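We use cookies to remember your preferences and to see which stories people read. Accept all | Manage settings

Natdale shop sets money aside for a second robot bench

Share this story | 3 comments

RENDISVILLE – When Edit Dudás sat down in January to write the equipment plan for Natdale, the small controls shop she has helped run since it was two workbenches and a borrowed drill press, she expected to be done by lunch. She was still at it after dark, and the plan she ended up with is a good deal more careful (and, she says with a laugh, a good deal longer) than the one page she had promised everyone.

The short version is that Natdale intends to buy a second robot bench this year, to work alongside the one it already has, and that it would like to do so without borrowing. The shop puts together electrical boxes for pump stations, grain dryers and the like, and much of the day goes into small, fiddly jobs: setting out the enclosures, placing the terminal blocks, driving the screws. Those are the jobs Dudás would like to see shared out a little more evenly between people and machines, and she has been patient about it, having watched a neighboring business buy in a hurry some years ago and spend a long winter wishing it hadn't.

The arm itself is the part everybody asks about, and it is also the part of the budget she worries about least. What kept her up was the column of smaller items underneath. A spare set of gripper fingers is down at $1,285. A new table and shelving, bought through Fundimwood, come to $2,152. Then there is $2,653 for fixtures and practice parts, a line that drew a few raised eyebrows when the plan went around the shop, and that she has defended cheerfully ever since.

"People will happily talk for an hour about the robot," she said, pouring coffee for a visitor who had not quite finished the last cup. "Then you ask who is paying for the boxes and blocks it's going to handle all day, and they look out the window. You need plenty of them, and you need to be able to scratch them up without somebody wincing. I'd sooner have that money written down in January than go hunting for it in the fall."

The practice parts are much the same things the shop sells to its customers, with a few changes to suit the bench. Terminal blocks are mounted on pieces of brown cardboard, and parts are marked in red where a mark is useful. Dudás is fond of the cardboard, and has left it in the plan for the second bench as well – it costs next to nothing, and there is always more of it by the loading door.
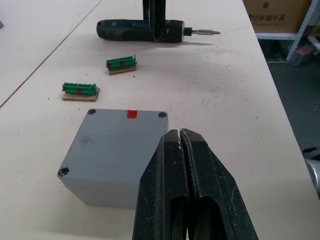 What the money covers

The plan, which the shop calls Yule after the month Dudás first hoped to have everything running, is split into 3 stages. The table and shelving come first, so that there is somewhere sensible to put everything else. Fixtures, practice parts and spare fingers follow. The arm is ordered last, once the floor has been measured again and the power has been looked at by an electrician, and once the people who will work beside it have had their say about where it ought to stand.

That last point matters a great deal to Jarlath Doherty, who has been assembling panels at Natdale for most of his working life and who was, by his own cheerful admission, the loudest voice against the first bench. He has come around by degrees. He asked that training hours be given their own line in the budget, separate from the equipment, and they were. He also asked that the electric screwdrivers be kept on the same maintenance list as the robot, and that went in too.

"A tired screwdriver will spoil your afternoon whoever's holding it," Doherty said. "I wanted that on paper. Edit put it on paper, and she bought me a sandwich, so I can't complain."

Neither of them would be drawn on a date for the arm's arrival. Delivery times have been hard to pin down, and Dudás has asked suppliers to quote again before she signs anything. She has also kept back a little for shipping, having been caught short on freight the last time around. No jobs are being cut under the plan, she said, and the shop hopes to take on an apprentice once both benches are in regular use.

In the meantime, the table order is due to go out first, and Doherty has already taped an outline on the floor where he thinks the new bench should go. Dudás thinks it should be a yard closer to the door. They are still talking it over.

Sign up for our newsletter and get Rendisville business news in your inbox every morning. Unsubscribe at any time.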